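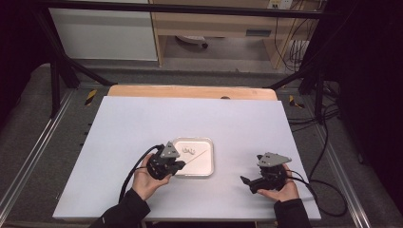 A pair of hand-held grippers held on either side of the tray, Banurwood bench.

Clendley Bench Handling Recordings
Data card and README

Version of this document: Nov 16, 2019
Maintainer: Rhodri Pugh, Clendley Process Automation
Workplace contact: Lleucu Lewis, Banurwood site

Summary

This release contains 600 recordings of bench work performed with two hand-held grippers. The recordings were made by employees of Clendley at the Banurwood and Jomthorpe sites. They are intended for the development of an automated tray-loading station, referred to within the company as Powell, and for studies of how such a station would alter the duties of bench staff.

The card describes what the recordings contain, how they were obtained, what was agreed with the employees who made them, and which uses are excluded. Readers who plan to use the recordings for anything other than motion learning should begin with the sections on employment terms and excluded uses.

Contents of the release

Each recording covers one handling task, from the first approach to the tray until the operator withdraws both grippers. A recording consists of video, gripper opening values over time, and a short task record. The task record gives the site, the bench, the task type and the outcome as judged by the operator.

There are 4 task types:

Place: a small item is set down in a tray.
Retrieve: a small item is lifted out of a tray and set on the work sheet.
Turn: an item in the tray is reoriented without leaving it.
Transfer: an item is passed from one gripper to the other above the tray.

Unsuccessful attempts have been kept. They are marked in the outcome field and should not be removed before training unless the user reports having done so. An item dropped outside the tray counts as unsuccessful even when the operator recovered it.

Items and trays

Items were taken from ordinary stock. Many are pale and were handled in pale trays, a combination known to cause difficulty for vision systems and, under poor light, for staff. Users should expect low contrast between item and background in a large part of the release. No correction has been applied to the video.

Who made the recordings

A total of 31 employees took part. All held bench positions at the time, and participation took place during paid hours. Operators were trained on the grippers for one shift before recording. Those who wished to stop were returned to normal duties without further question, and their recordings were deleted on request.

Operators worked in pairs on some shifts, with one person recording and the other replacing items and completing the task record. Pairs changed places at each break. The task record does not identify either person.

Employment terms

The following terms were agreed before recording began in June and remain in force.

Recordings may not be used to measure the speed, accuracy or conduct of any employee. Time values are kept because motion learning requires them. They are not to be compared across sites or shifts.

Employees who recorded tasks are offered first consideration for the station attendant posts created when Powell is installed. The attendant role includes clearing faults, checking filled trays and deciding when a batch must be handled by hand. It is graded above the present bench position.

No bench position at Banurwood or Jomthorpe will be withdrawn while the station is on trial. Any later change in staffing is to be discussed with employees at the site concerned before a decision is made.

Observed effects on the work

Lleucu Lewis interviewed operators at both sites after recording ended. Her notes are not part of the release, but the main findings are set out below with the operators' consent.

Several operators said that using the grippers made them notice steps they had long stopped thinking about, such as steadying a tray with one hand before reaching in with the other. Two of these steps have been added to the written instructions for new staff.

Wrist and forearm fatigue was raised often. The grippers are supported by the hands for the whole of a task, and operators with smaller hands reported the most strain. Sessions were shortened as a result. Trailing cables were also mentioned, chiefly by those who stood for long periods.

Views on the station itself were divided. Some operators welcomed the prospect of leaving the most repetitive loading to a machine. Others were concerned that bench work would be reduced to watching, and that skill with awkward items would be lost if it was rarely practiced. One recommendation, now adopted for the trial, is that attendants spend part of each week loading by hand.

Known limitations

The release covers seated and standing work without distinguishing between them. Left-handed operators are few. Lighting at Jomthorpe is less even than at Banurwood, and models trained on one site alone have performed poorly on the other.

The outcome field reflects the judgment of the operator. It was not reviewed by a second person.

Excluded uses

The recordings may not be used for employee assessment, for identification of individuals, or to set output targets for manual benches. They may not be passed to another company without written approval from the maintainer.

Corrections and removal

Errors in the task records should be reported to Rhodri Pugh. Employees who wish to have a recording withdrawn may apply to Lleucu Lewis at any time and need not give a reason. Withdrawn recordings are removed from the next version, and existing users are asked to delete their copies.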